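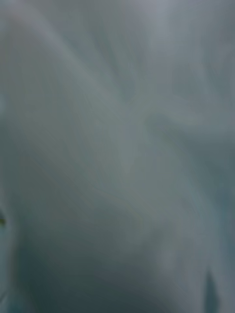 Why do color names get so fuzzy once you leave the basics? That was the question for our project. Everybody in the class agreed on red. Nobody agreed on anything in the middle. Take the pale one between gray and green, the one with the lighter band slanting across it. Gray, sage, teal, "dentist office" — all four came up in our group before we had even started the survey. So we picked pale in-between colors as the main part and used strong colors as the control.

Method
Online form, open for 15 days in July, closed 7/22/23. We got 525 people to fill it in, mostly students and their families. Each person saw color patches one at a time and typed whatever name came to mind. No list to pick from. Cinzia Marchetti wrote the form and I did the cleanup, which took way longer than planned. After removing blanks and jokes we had 3054 usable names.

Cleanup rules: lower case everything, fix spelling, "grey" and "gray" count as the same. "Light" and "pale" were kept seperate. We argued about that one and still dont fully agree.

Results, strong colors
Red was easy. Most people typed just "red". The deeper version split a bit, with crimson first, then dark red, then burgundy. Older people used more fancy names here, younger ones mostly added "dark" to something.

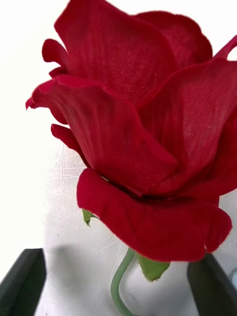 Same thing happened with blue, only with navy doing the job that crimson did. Yellow had the fewest different names of the whole set. Brown was messier than we expected — lots of food words. Coffee, chocolate, toast.

Results, pale colors
Big spread. The gray-green patch got the most different names of any patch in the survey. Screens are a problem here. Cinzia tried the same patch on her phone and her laptop and would of given it two different names.

Problems
Only seven patches were pale, should have been more. No check for color blindness. Order of patches was the same for everyone, so a pale patch right after a strong green one maybe looked grayer than it should. People also got tired, the last answers are shorter.

Next time
Random order. Printed cards as well as screens. Ask what language people speak at home, we forgot to put that on the form and it probably matters a lot.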